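Schneidbrett aus hellem Holz ölen: Welche Pflege ist für die Gemeinschaftsküche zulässig?

Gefragt von Telma Escobar
Rubrik: Haushalt und Hausordnung

Sehr geehrte Mitglieder des Hilfeforums,

im Wohnheim Grevik stehen den Bewohnerinnen und Bewohnern mehrere dicke Bretter aus hellem Holz zur Verfügung. Die Hausordnung schreibt vor, dass Holzgegenstände mit Lebensmittelkontakt »sachgerecht zu pflegen« sind, nennt jedoch kein Mittel. Ein Teil der Bewohnerschaft verwendet Sonnenblumenöl, ein anderer Leinölfirnis aus dem Baumarkt. Seit August riechen zwei Bretter ranzig. Ich bitte um Auskunft, welches Öl geeignet ist und ob die Bretter vorher abgeschliffen werden müssen.

Maximiliano Arancibia

Sehr geehrte Frau Escobar,

von Sonnenblumenöl ist abzuraten. Es härtet nur unvollständig aus und wird im Holz ranzig, was den beschriebenen Geruch erklärt. Firnis aus dem Baumarkt kann Trockenstoffe enthalten und ist nur zu verwenden, wenn der Hersteller die Eignung für Lebensmittelkontakt ausdrücklich bestätigt. In Betracht kommen reines, kalt gepresstes Leinöl, Tungöl ohne Zusätze sowie Paraffinöl in Lebensmittelqualität. Letzteres härtet nicht aus und ist regelmäßig zu erneuern.

Bei heller, feiner Maserung ist ferner zu beachten, dass Leinöl den Farbton deutlich ins Gelbliche verschiebt. Soll das Holz hell bleiben, ist Paraffinöl vorzuziehen.

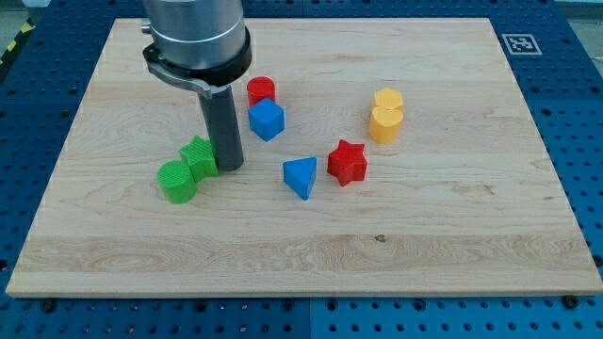 Indrek Liepiņa wendet hierzu ein, Paraffinöl sei in einer Gemeinschaftsküche unpraktisch, da es bei täglichem Abwasch nach kurzer Zeit ausgewaschen werde. Im Haus Valdebenito habe man deshalb auf Leinöl umgestellt und die Verfärbung hingenommen.

Dem Einwand ist für stark beanspruchte Bretter zuzustimmen. Zur Vorbereitung genügt in der Regel ein Schliff in Faserrichtung, abschließend mit Körnung 400. Das Öl ist dünn aufzutragen, der Überstand nach 5 Minuten abzunehmen. Bei Leinöl sollte das Brett anschließend 14 Tage stehend trocknen. Ölgetränkte Lappen sind wegen der Gefahr der Selbstentzündung in einem geschlossenen Metallbehälter oder in Wasser aufzubewahren.

Ulises Jara

Einfach Olivenöl nehmen. Wird bei uns in Kirken seit Jahren so gehandhabt, Beschwerden liegen nicht vor.

Jade Grewal

Der Empfehlung von Herrn Jara kann ich mich nicht anschließen, Olivenöl trocknet nicht. Ergänzend weise ich darauf hin, dass bereits ranzige Bretter vor der Neubehandlung mit heißem Wasser und Soda abzuwaschen und vollständig zu trocknen sind. Bleibt der Geruch bestehen, ist das Brett auszusondern. In die Spülmaschine gehört es in keinem Fall.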